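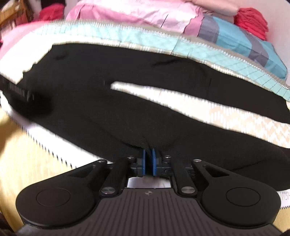

Folding pants is the part of laundry day I used to skip. Shirts I never minded, towels I could do in my sleep, but pants went over the back of a chair and stayed there until somebody wore them again. I fold on the bed now, one pair at a time, right on top of the patchwork quilt, and black pants are the ones I start with. They come out of the basket rumpled, with soft creases all down the legs, and if I leave them for last I know perfectly well I'll toss them in the drawer in a ball. So they go first, laid out flat on the quilt where I can get at the whole length of them.

I've had a few emails asking how I do it, mostly after my post about the dresser drawers, so I'm putting the whole routine in one place.

Get the bed ready first

Make the bed. I know, I know! But a lumpy bed gives you lumpy folding. I pull the covers tight at the corners and smooth the middle with my forearm. It takes 2 minutes and then you have the biggest table in the house (mine is certainly bigger than the kitchen counter, which always has a toaster on it).

A light-colored cover is handy for dark clothes, by the way. You can see the outline of what you're folding, and you can see right away if one leg is sitting crooked. The one bad thing is that black pants drop fuzz on everything pale and pick up fuzz from everything else. I go over the cover with a lint roller before I start and again when I'm done.

Shake, then smooth

Hold the pants by the waistband and give them one good snap, like you're shaking sand out of a beach towel. Then lay them down and check the pockets. I have washed a grocery list, a lip balm and a whole packet of zinnia seeds, and the lip balm was by far the worst.

Smooth from the waist toward the hems with flat hands. Don't pull on the fabric, just press and slide. If there's a stubborn wrinkle I mist it with plain water from a spray bottle, smooth it again and go do the socks while it dries. Most of my everyday pants never see an iron.

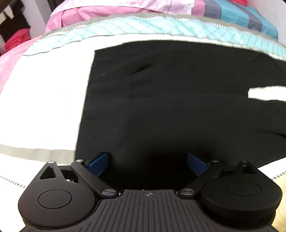
Lay one leg right over the other and match up the seams. If you do that step carefully, the rest goes fast. I line up the hems first and then work my way back up to the waist, because starting at the waist always leaves me with one leg longer than the other by the time I get to the bottom. The crotch will stick out in a little point. Tuck that in flat so you have a nice straight edge, and then you can go one of two ways.

For a drawer: bring the hems up to just below the waistband, then fold in thirds. You should get a packet that stands up on its own. File the packets in a row with the fold facing up. My drawer holds 14 pairs this way, and I can see every one of them without digging.

For a shelf: fold in half, then in half again, and stop. Thirds make too fat a bundle for a stack and the whole thing leans. I keep my stacks low – four pairs, five at the very most – or the bottom ones never get worn.

Dress pants are a different story. I hang those from the hems with clip hangers and let the weight of the waistband do the work overnight. If the clips leave marks, fold a scrap of felt into them.

Telling black pants apart

This was my sister-in-law Brenda Escobar's question. She has work pants, yoga pants and "nice" pants, all black, and every morning she unfolds half the drawer looking for the right ones. Two things helped her:

Sew a single stitch of colored thread on the inside of the waistband at the back. Red for work, yellow for around the house, whatever makes sense to you. Fold so the back of the waistband ends up on the outside of the packet and you can flip it with one finger.

Or sort by drawer side. Work on the left, home on the right, and a shoebox lid stood on edge down the middle. Brenda did the thread for a while and then switched to the shoebox lid. I still like the thread.

Keeping them black

I wash all my dark pants inside out, in cold water, on the short cycle, and I pull them out of the dryer while they're still a tiny bit damp at the waistband. They finish on the bed. Overdrying is what makes mine look gray and sad, and it bakes the wrinkles in too.

Skip the fabric softener on anything stretchy. I also stopped washing dark pants with towels, and the lint went way down. For what's left, a damp rubber glove works almost as well as a roller. Put it on, stroke in one direction, rinse it off. A tip for the knees, where the pet hair gets ground in: go down the leg first, then across.

If you've got a pair that has already faded, try it as your painting and gardening pair before you buy dye. I've dyed two pairs and one came out navy. My husband says you can't tell. You can.

How long it takes

I timed myself back in May, when I did the whole family's winter clothes before boxing them up. It was 33 pairs, counting the kids' snow-day sweatpants, and I got through them in one long evening with the radio on. A normal week is nothing like that. I can have everybody's pants put away before the pasta water boils.

For boxing up, I use the same flat shelf fold and lay the pairs with the waistbands at alternating ends. The waist is the thick part, so if they all face the same way you get a wedge and the lid won't close. Write what's inside on the short end of the box, where you'll be able to read it on the shelf. And let everything air out for a day before you pack it. Even clothes that feel dry can be a little damp in the seams, and I learned that with a very musty pair of corduroys.

Next up is fitted sheets, which I've been putting off. If you have a method that works on a deep mattress, please leave it in the comments, with as much detail as you can stand to type!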